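Wornthorpe Lending Library - Questions We Hear a Lot

How many books can I take home?
Up to 36 at a time on a family card, and yes, picture books count the same as everything else (we know, they go fast!). You can renew each one 2 times, either at the desk or over the phone.

I've lost my card. What now?
Oh, please don't worry. Stop by with something that has your address on it and we'll happily make you a new one while you wait.

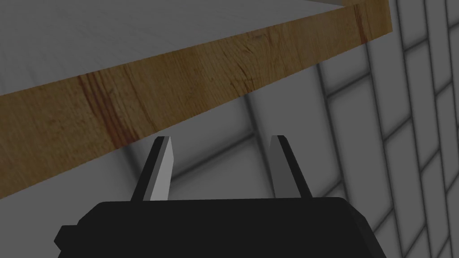
If the old card turns up later in a coat pocket - they so often do - just cut it up and keep using the new one.

Do you take donated books?
We do, and thank you for thinking of us. Our shelves in Nelenside are full until January, so for now please bring no more than one bag per visit.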